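# Chapter 6: The Menu as an Object

Most books on running a small dining room treat the menu as a piece of writing. They discuss the order of the dishes and whether the prices should have a currency sign, and they pass over the sheet itself, which has to be kept somewhere, carried to a table, stood up or laid down, wiped and put back. This chapter is concerned with the sheet. It is also concerned with a number of claims made about it, most of which I don't think have earned their place in the trade.

The first claim is that a standing menu sells more than a flat one. It appears in training handouts, usually with an arrow pointing upwards and never with a source. When I taught the evening course at Girden I asked three suppliers of menu stands where the idea came from. Two sent me their price lists. The third, Bretonar, sent a leaflet stating that guests "engage" with upright print, and did not say how engagement had been measured or whether anyone had ordered a dumpling as a result.

The second claim is that the things kept beside a menu don't matter as long as they are clean. I believed this one for years. But a surface that carries a box with a clipped lid, a small stoppered flask, a pair of tongs and a white board on its edge has already given up a good deal of its room before any guest has been handed anything to read.

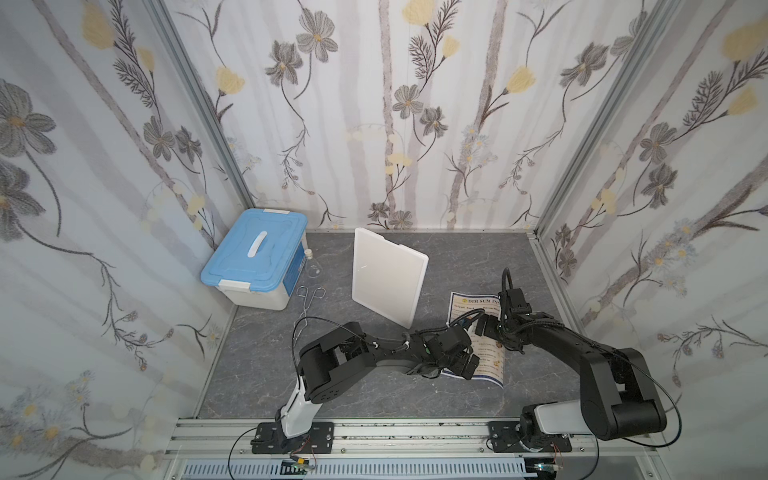

Katia Melis, reading a draft of this chapter, thought I was making heavy weather of it. Her view was that every working surface collects a box and a pair of tongs sooner or later, that guests never look at them, and that a writer who worries about such things has not had to serve a full room at nine in the evening. She may be right about the guests. I am less sure about the staff, who reach past the box every time they want the menu, and who will in the end put the menu wherever the box isn't.

## 6.1 Paper that will not stay up

A single tall sheet has no backbone. Stood on its short edge it falls over, and the usual remedy is to bend it. A sheet bowed into a shallow curve will stand unaided on a flat surface, for a while, and it costs nothing. Gaetano Mancuso recommends it in his course notes and I have copied him many times.

The price is paid by the reader. A two-column menu, starters on the left and dim sum on the right, is laid out on the assumption that both columns face the same way. Bend the sheet and they don't. The edges turn away from anybody sitting square to it, and the outer column of prices is often the first thing to become hard work. Photographs running down the middle suffer least, so the guest ends up choosing from the pictures. 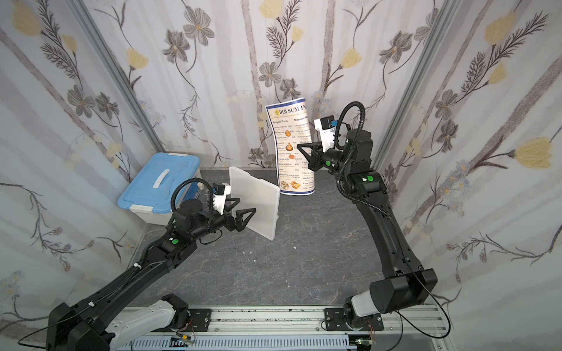

It is sometimes said in defence of the curve that guests pick the sheet up anyway. Many do. In that case the standing position is decoration, and we should stop teaching it as a method of selling. I kept a notebook on this at one restaurant through May, covering 47 tables, and gave it up when I saw that I was writing down what I hoped to see. I would treat anyone else's notebook with the same caution.

Laying the menu flat has a poor reputation, mostly among people who sell stands. A flat sheet doesn't fall. It can be read from one side only, true, and at a table for four that means somebody is reading upside down. It also takes up the place of a plate. Against that, both columns can be read at the same angle, and the hand that would have steadied the paper is free. If there is a plain board on the same surface, give the upright position to the board, which is stiff enough to keep it.

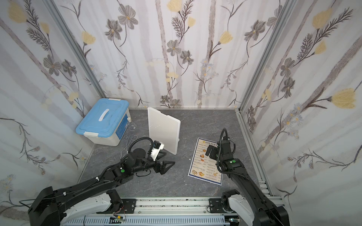

## 6.2 Stiffening the sheet

Laminating is the next thing to be recommended, generally by somebody who owns a laminator. It does help. A laminated sheet wipes clean and holds its shape in a clear stand. It also throws back the light from any lamp above it, and it makes the owner slow to correct a price. Anselmo Toledo had 600 sheets laminated in one go and was still handing out the old prices two seasons later, with the new ones explained aloud by the waiter.

Consider how much a working menu asks of its reader. One line may give the dish in Italian, a translation in smaller gold letters, and a price. Another has two portion sizes and therefore two prices, as in 4pz €8,00 and 7pz €13,00. Tilt that line, or put a finger over the end of it, and the guest has half an offer.

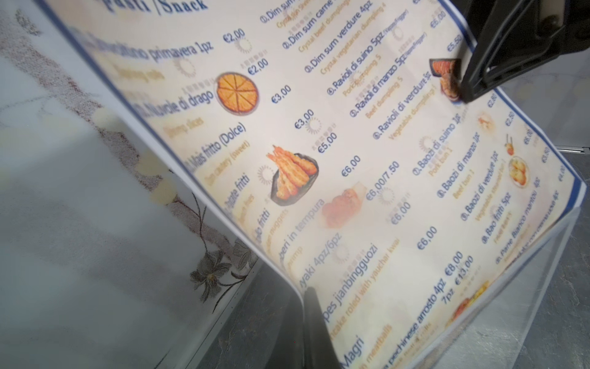
Should a small restaurant buy stands for its menus?

Buy one, use it for a month at the busiest table, and see whether the staff are still putting the menu back in it by the end. If they are, buy more.

## 6.3 Before you read on

The rest of the chapter takes the sheet through an ordinary evening, from the shelf to the table and back. Section 6.4 deals with storage, and in particular with the lidded box, which is where spare menus go to be forgotten. Section 6.5 looks at wiping. Section 6.6 reports a disagreement between Viola Bellini and Gualtiero Fontana over whether photographs of food belong on the sheet at all; I side with Bellini, weakly, and have tried to give Fontana the longer hearing.

Bring a menu with you. Any will do, provided it has been used, and a creased one is better than a new one for the exercises in 6.4.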